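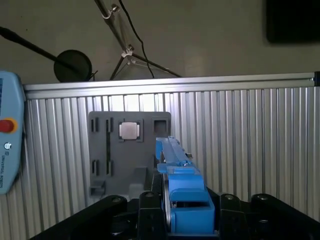
Blue gripper, wall-mounted fixture.

Sun 28 August – By the Sikder newsdesk

What a turnout! Supporters of equal adoption rights for same-sex couples delivered 1,290 signed letters to the statehouse this week, and the line of people waiting to hand theirs over ran right out the door. The drive began in May, when Undomum and Doma, two local family groups, joined forces. 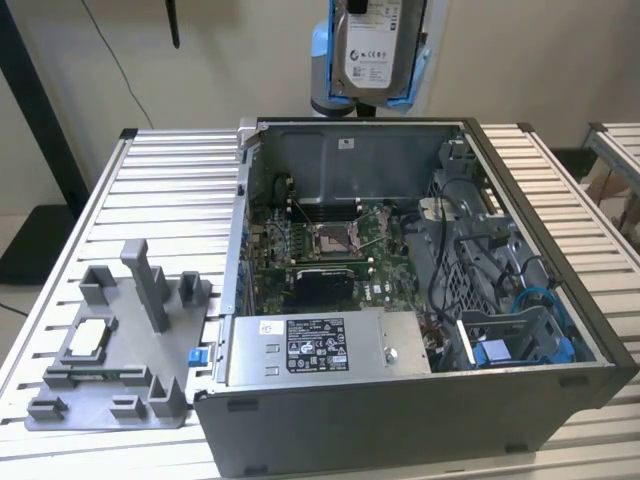

Families brought kids, grandparents and plenty of homemade signs – the singing was pretty good, too. Three lawmakers came out to meet them, and two signed on to the bill that same afternoon. A hearing comes next, and Kanex is running buses for anyone who wants to go.
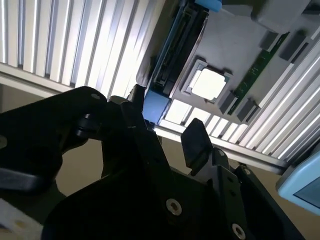
Black gripper fingers, close up.

Contact us | © Sikder | Back to top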